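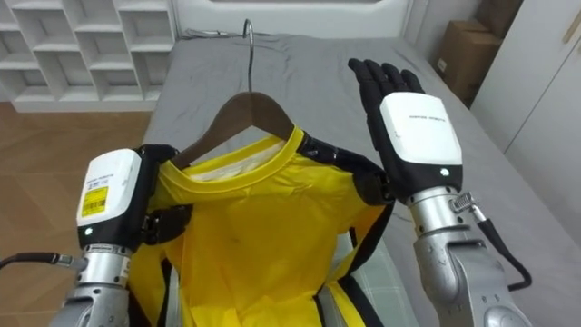
Issue 6

Stalerau wool underblanket, queen size, after one winter

I bought this underblanket in March from the Hughes bedding shop in Stutbridge. The price was $400, which for me is a lot of money, so I want to write carefully about what I received for it.

The underblanket goes between the mattress and the fitted sheet. The top is wool and the back is cotton, and there is an elastic strap at each corner. In the package you find also a washing card. The card is printed in a very small grey colour and I needed my reading glasses and the lamp.

First, the smell. For three nights our bedroom smelled like a wet sheep. I wrote to the shop and they answered the same day that I should hang it outside in the shade. I did this for one afternoon and the smell became much weaker. After one more week I did not notice it.

Second, the warmth. Our house in Bakdale is old and the bedroom faces south, so it gets no sun. Before, I slept with socks and a hot water bottle. Now I sleep without socks, and my husband, who is always too warm, does not complain. The wool feels dry under the sheet, even on a humid night.
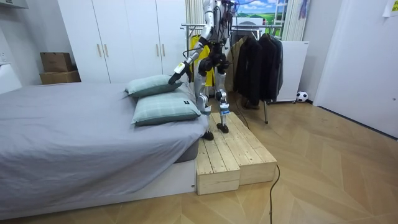 The straps are the weak part of this product. They are too short for a deep mattress, and ours is deep. I must lift each corner with one hand and pull the strap with the other, and by the fourth corner the first one is already loose. A bed which you can reach from a wooden step beside it, with a hand pressing on the pillow end, would be easier to work at than ours, which stands low and close to the wall. I have sewn a piece of wider elastic on two of the straps and now they hold.

Washing is possible, but only by hand or on the wool program, and it must dry flat. It took 4 days to dry in my laundry. I would not do this more than once a year.

I give it 4 stars from five. One star is missing for the straps. If your mattress is thin, you can perhaps give it the full number. The shop also sells a king single, but I have not tried that size.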